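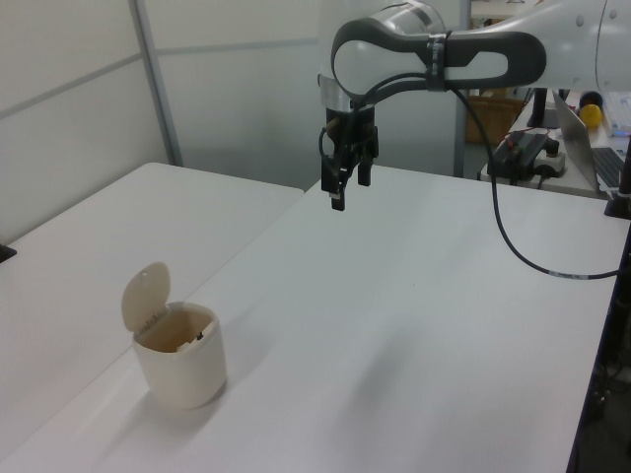 ## 4. Comparing grippers on the bench

Use this section when you have two or more grippers and need to choose one for a job. It assumes the arm is already bolted down and powered, and that you have finished the homing procedure in Section 3. If you have only one gripper, do 4.1 through 4.4 and skip the rest.

Plan on a full morning for two grippers. Most of that time goes to changing over and re-entering payload values. The test cycles themselves are short.

### 4.1 What you need

- The arm and its controller, with the Naltine bench software installed
- Each gripper you want to compare, with its own cable
- The mounting collar and its screws
- A hex key set and a small torque driver
- A kitchen or postal scale that reads to 1 gram
- The test objects (see 4.5)
- A laptop on the same network as the controller
- Masking tape and a pencil
- A printed copy of the log sheet from Appendix B

Keep the laptop and the controller on a separate table from the one the arm works over. A bad move can sweep anything in reach onto the floor.

### 4.2 Mounting the gripper

1. Jog the arm to the SERVICE pose. The wrist should point straight down with open space below it.
2. Press the emergency stop. Leave it pressed until step 8.
3. Hold the gripper up to the collar and line up the locating pin. The pin goes in one way only.
4. Start all the screws by hand, then tighten them in a cross pattern.
5. Finish with the torque driver at the value printed in the gripper's own manual. The Petchrat and Parkine grippers use different values.
6. Plug in the gripper cable. Push until the latch clicks.
7. Pull gently on the gripper body. If it rocks at all, loosen the screws and start again from step 3.
8. Release the emergency stop and clear the fault on the controller.

**CAUTION:** Do not plug or unplug a gripper cable with the controller powered and the emergency stop released. The fingers may snap closed.

**Note:** If your arm has a hand-guiding handle strapped near the wrist, leave it on for every gripper or take it off for every gripper. It changes the payload and it can limit how far the wrist turns. A comparison done half with it and half without is no use.

### 4.3 Routing the cable

The gripper cable is the usual cause of a failed run. A cable that is too tight pulls on the wrist sensor and shows up as a false grip force. A cable that is too loose drags across the table and knocks over test objects.

1. Leave a wide loop between the wrist and the point where the cable meets the table or the base.
2. Turn the wrist joint slowly to its limit in one direction, then the other. Watch the loop the whole way.
3. Move the arm to its farthest reach and look again.
4. Add a strap only where the cable does not move. Do not strap across a joint.
5. Mark the strap position on the cable with tape so that you can put it back the same way after a change of gripper.

Small sensor wires on the gripper body should be held flat. If a wire stands out where a finger or an object could catch it, tape it down before you run anything.

### 4.4 Setting payload and center of mass

The controller needs to know what is hanging on the wrist. The default values are for a bare flange and will cause drift in hand-guiding mode.

1. Weigh the gripper on the scale with its collar and screws. Do not use the catalog weight.
2. In the bench software, open **Tool > Payload** and enter the weight in grams. For the first Petchrat unit on our bench this came to 700.
3. Run **Estimate Center**. The arm moves through a set of slow poses. Stay out of reach until it stops.
4. Save the result under the gripper's name.
5. Switch to hand-guiding and let go of the arm. It should stay put. If it sinks, the weight is set too low. If it rises, the weight is set too high.

**Note:** Run **Estimate Center** again if you change the fingers, even for a pair that looks the same.

### 4.5 Choosing test objects

Pick objects from the real job first. If you do not have them yet, pick a mix of shapes:

- A ball small enough for the fingers to close on past its widest point
- A second ball of a different size or firmness
- A rectangular block with square edges
- Something thin, such as a plastic card
- Something with a lid or a hinge, if the job involves opening things

A small trash bin with a flip-up lid works well for the last one. The lid tests whether the fingers can get under an edge, and the open bin can then be used as a drop target for the balls. Use an empty one where you can. Anything left inside may shift and change the sound and the force reading on a drop.

Stand the bin inside a ring of tape so it goes back to the same place after each cycle. Set the lid by hand at the start of each cycle, either fully open or fully shut as the test calls for. A lid left partway will give you numbers you cannot compare.

Keep objects you are not testing on another table. The camera finder in the bench software looks for the nearest object that matches, and it will pick the wrong ball if two are in view.

### 4.6 Running the pick test

1. Load the program **PICK_BASIC**.
2. Set speed to 20 percent for the first cycle.
3. Teach the APPROACH point above the object. Leave enough height for the longer finger to clear it.
4. Teach the GRIP point. Close the fingers by hand control and check that both touch the object before it moves.
5. Teach the DROP point above the bin or tray.
6. Run one cycle with a hand on the emergency stop.
7. If the cycle is clean, raise the speed to the value you plan to use on the job.
8. Run 12 cycles for each object. Write down every miss, slip and double grab on the log sheet as it happens.
9. Save the force log before you load the next object. The software keeps only the most recent one.

**CAUTION:** Parallel grippers may have one finger that sits lower than the other, by design or from wear. Teach your heights from the lower fingertip. Teaching from the higher one will drive the other into the table.

### 4.7 Running the lid test

1. Put the bin in its tape ring with the lid shut.
2. Load **LID_LIFT**.
3. Teach the point where one fingertip meets the edge of the lid.
4. Set the force limit to LOW. A light bin will tip before the lid moves if the limit is any higher.
5. Run the cycle and let the arm go back to SERVICE before you touch the bin.
6. Log one of three results: opened, tipped, or missed.

If the bin tips every time, put a weight in the bottom. Use the same weight for every gripper and note it on the sheet.

### 4.8 Changing to the second gripper

Repeat 4.2 through 4.4 in full. Do not reuse the taught points from the first gripper. The finger length will be different and the old GRIP point may be below the table surface.

Check that the bin, the objects and the camera have not moved. If the camera has been bumped, run the calibration in Section 3.6 and repeat the first gripper's pick test for at least one object. If the results match the first set, you can keep the rest.

### 4.9 Reading the results

The bench software gives each gripper a score out of 100 on the summary page. The score weighs misses more heavily than slips, and it ignores time. In our April run at the Jindorby workshop the Parkine unit scored 77 and was still the one we kept, since it was faster to change over and its fingers were easier to replace. Read the score together with the log sheet.

Look at these in order:

1. Misses on the object that matters most to you
2. Slips after the first lift
3. Spread of the grip force across cycles
4. Cycle time

A gripper that misses the thin card but never drops a ball may be right for you if you never handle cards. If two grippers come out even, run the pick test again at the higher speed with one object.

### 4.10 Common problems

**The fingers close but the software reports no grip.** The width threshold is set for another gripper. Open **Tool > Fingers** and load the right profile.

**The force reading climbs as the wrist turns.** The cable is too tight. Go back to 4.3.

**The arm stops with a payload fault.** The saved weight belongs to the last gripper. Check the name shown at the top of the Tool page.

**The ball rolls away before the fingers reach it.** Set it on a flat washer, or on a small ring of tape with the sticky side down.

**The controller does not see the gripper at all.** Press the emergency stop, unplug the cable at both ends, and look for a bent pin. If the pins are straight, try the other gripper's cable only if the connectors and part numbers match.

### 4.11 Shutting down

1. Open the fingers and move the arm to SERVICE.
2. Press the emergency stop.
3. Shut down the controller from the software, then switch off the power strip.
4. Remove the gripper if it will not be used again within 2 days.
5. File the log sheet with the saved force logs. Section 5 uses both.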